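About Tustard

Home
Courses
Stay the night
About us
Get in touch

Hello, and come in

I'm Kátia Brandão and I run Tustard, a small bread school with bedrooms upstairs. I say "run", but on baking days it feels more like being towed behind it. Ismael Toledo does most of the teaching, I do the sweet doughs and the breakfasts and the emails (so if you've had a reply at a peculiar time of the morning, that was me, waiting for something to prove).

We opened in January 2019 with one secondhand oven, a table that used to belong to a school laboratory and a sign with the phone number painted wrong. The sign got fixed. The table is still with us and still has somebody's initials carved in the corner, and if you're put at that end you'll get flour in them and spend ages picking it out with a skewer. Everyone does.

Where the name came from

People ask this more than anything else, including how to get here. When I was little I couldn't say custard tart, so it came out as "tustard", and my family being what they are, it stuck for good. My grandmother wrote it on the lid of the tin. When I was filling in the forms for the business I had a very long list of sensible names and I didn't like any of them, and the tin was on the shelf over my desk. So there you are. We do make custard tarts, on the second day of the pastry weekend, and yes, they're my grandmother's, with a bit less sugar than she'd have put in.

How I ended up doing this

I worked in insurance for 12 years. I wasn't bad at it and I didn't hate it, I'd just started spending my lunch hours reading about rye. I baked at weekends, then I baked before work, then I began taking loaves in and leaving them by the kettle, and after a while people started leaving money next to the board, which was lovely and also slightly embarrassing.

I met Ismael on a course at a mill. I was a student and he was supposed to be a student too, but the tutor's car had broken down and by mid-morning he was more or less leading the thing. He had been a production baker for years, the kind who starts when other people are going to bed, and he has a way of watching your hands and saying nothing until exactly the moment before you go wrong. I thought then that he ought to be teaching. I told him so in the car park. He said he wanted to sleep for a month first, and he did, and then he rang me.

The house

The building is a tall, thin, rather awkward place at the bottom of Tesisel Lane. It had been a saddler's, then a bicycle shop, then nothing at all for a good while, and when we first looked round it there was a bird's nest in the letterbox. The ground floor is the bakehouse, the middle floor is the kitchen and the room where we all eat, and the bedrooms are at the top. The stairs are steep. If stairs are hard for you, please say when you book and we'll find you a room at the Fagundes, the pub across the lane, where they're very kind and the beds are (I admit it) a bit softer than ours.

We didn't plan on having bedrooms. We'd meant to let the top floor to a tenant and pay the bills with it. But sourdough is slow, and on our first courses people were driving home with bowls of dough strapped into the passenger seat and driving back at dawn, and one woman slept in her van in the lane so as not to miss the shaping. After that it seemed daft not to put beds up there.

Doing up the top floor took all of one winter and most of my patience. I'm a flour person, I don't know anything about plumbing, and I had to make more decisions about taps than I'd like to make again in my life. I was also told by everyone that black would show every drop of water. I went ahead anyway and I love it!
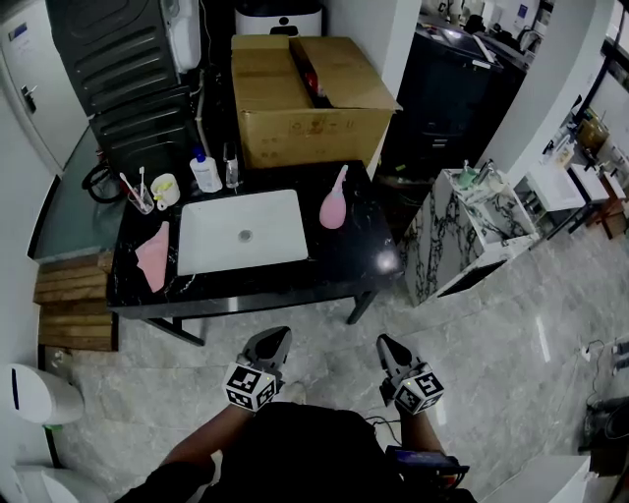 The black marble vanity with its white sink, white veining and all.

The bedrooms themselves are plain. You get a proper reading lamp, a wool blanket, a window that opens and a small jar of biscuits. There's no television and the wifi gives up when it rains. You'll be tired anyway. People come down from the bakehouse saying they'll stay up and chat, and by the time I've washed the glasses I'm talking to the cat.

What we teach

We keep to a handful of courses and we'd sooner do those well than add a macaron day to please the search engines.

First Loaf is a single day, for people who've never made bread or who made it once and ended up with a doorstop. You'll mix by hand, you'll learn what the dough should feel like at each stage, and you'll go home with what you made. You don't need to bring a thing. I'd wear shoes you don't mind about.

Slow Weekend is the sourdough course and it's the one most people stay over for. We start on the Friday evening with supper and feeding the starters, and everything after that is led by the dough, so the timetable on the booking page is a hopeful sort of document. You'll be up early. There will be coffee.

Sweet Doughs is mine: buns, brioche, plaits, the custard tarts, and a walnut roll that I learned from a neighbour and have never managed to get as thin as hers. It's a noisy course and there's a lot of butter.

Rye and Seeds is Ismael's, and he only runs it in February, when the bakehouse is cool and he's in the right mood. It's for people who already bake. He is very serious about rye. If you ask him a question about it at supper, your soup will go cold.

We take 9 people at a time and no more than that. We tried squeezing in extras once and it was all elbows.

Flinov

I ought to introduce Flinov, our starter. It came to us in a jam jar from the mill where we met, and the label had got wet, so Flinov is our best guess at what was written on it. It might be a person's name. It might be a delivery address. Flinov lives on the shelf by the back door in summer and beside the boiler in winter, gets fed before any of us do, and smells of apples on a good day and of nail varnish on a bad one. Everybody on the Slow Weekend takes a jar home, with a lid that you mustn't screw down tight. Please do read the note about the lid. We've had phone calls.

If yours dies, write to us and I'll post you some dried flakes, no questions asked and no charge. I killed mine twice in the first year and cried over one of them.

What we use

Our flour is stoneground and comes from the mill I keep going on about. It changes a bit from sack to sack, and Ismael likes that, and I've learned to. The eggs come from up the lane. The butter is salted in everything apart from the brioche. We don't use improvers or premixes in the bakehouse, but I'm not going to tell you off for the sachet of fast yeast in your cupboard, I've got one too, for pizza.

We can manage vegetarian and vegan meals easily, and most other things if we know early. What we can't do is gluten free. There's wheat flour in the air, on the banisters and almost certainly in my hair, and it wouldn't be safe for anybody with coeliac disease to be in the building. I'm sorry about that one.

Saturday bread

When there's no course on, we bake for the lane. The door opens at 9 on Saturdays and we shut when the shelves are bare. There's a white tin loaf, a country sourdough, whatever Ismael felt like making, and buns if I got up in time. You can order ahead by email or by shouting through the window. We don't take orders through social media, I miss them and then I feel awful.

Bring your own bag if you can. And if you've borrowed one of our proving baskets, and you know who you are, we'd be ever so glad to have it back.

A few things people ask

Can I come on my own? Please do, most people do. We eat at one long table and you'll know everybody by pudding.

Can I bring the dog? Not into the bakehouse, I'm afraid, and the cat has strong opinions about upstairs. The Fagundes takes dogs.

Do you do children's days? In the school holidays, yes, for children aged 5 and up with a grown-up attached. They're mostly better at plaiting than the grown-ups.

Do you sell vouchers? We do, and they don't run out. Someone used one recently that she'd found in a coat.

Is there parking? There's room for 2 cars in front if they're friends. Otherwise park by the church and walk down. The lane is muddy at the bottom end, so mind your good shoes.

Getting hold of us

Email is best, and I answer everything myself. If you ring, let it ring for a long while, as the phone is on the middle floor and we're usually not. Ismael won't pick it up, he says he has dough on his hands, and to be fair to him he nearly always has.

If you're passing and the bakehouse light is on, knock. We may put an apron on you.

Kátia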